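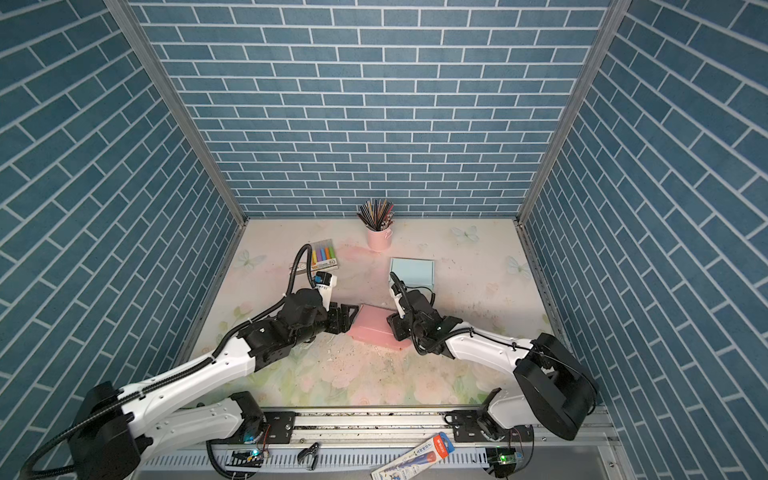
Ticket 2936 — Schachteln / Schreibtischunterlage
Gemeldet von: Sun-ja Lim
Bearbeitung: Peter Hudec
Status: offen

Problem: Faltschachtel von Petow, hellblau, Deckel geht nicht sauber zu. Lasche springt nach dem Einstecken wieder raus. Bei der rosa Schachtel dasselbe, aber nur auf einer Seite. Charge 144, beide aus demselben Karton.

10:20 — Rillung angeschaut. An der kurzen Seite kaum vorgeprägt, Material bricht eher als das es knickt. Nachgerillt mit Falzbein und Stahllineal. Besser, noch nicht gut.

10:45 — Lasche um 2 mm gekürzt. Hält jetzt bei der rosa. Hellblau: nein.

11:10 — Frage von Sun-ja: liegts an der Unterlage? Matte ist in der Mitte ziemlich zerkratzt, überall kleine Krümel. Wenn da was unter der Falzkante liegt, wird die Kante nicht gerade. Bitte vor jedem Falten abwischen!!
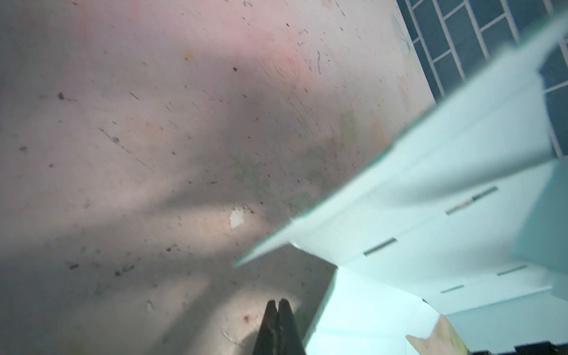
11:30 — An der einen Stelle ist die Beschichtung weg, drunter kommts hell raus. Nicht mehr darauf schneiden oder rillen, weiter an den Rand ausweichen. Blumenmuster ist mir egal, Oberfläche nicht. Ersatz bei Koubek angefragt, Antwort steht aus.

13:05 — Hellblau nochmal flach gemacht, alle Kanten neu gefalzt, erst die lange Seite, dann die kurzen. Deckel schließt, klafft aber links noch etwas. Mit Kleber von Stiken gehts sicher, wollen wir aber nicht, Schachteln sollen wieder aufgehen.

Offen:
— Restliche 37 Stück aus Charge 144 prüfen (Sun-ja)
— Reklamation an Petow, Fotos der Rilung anhängen
— neue Unterlage, Größe wie bisher, gern ohne Muster

Nachtrag Sun-ja, 14:15: Die ersten aus dem Karton haben alle den selben Fehler, kurze Seite. Stifte und Marker bitte beim Falten ganz nach hinten stellen, brauch den Platz. Mache morgen weiter.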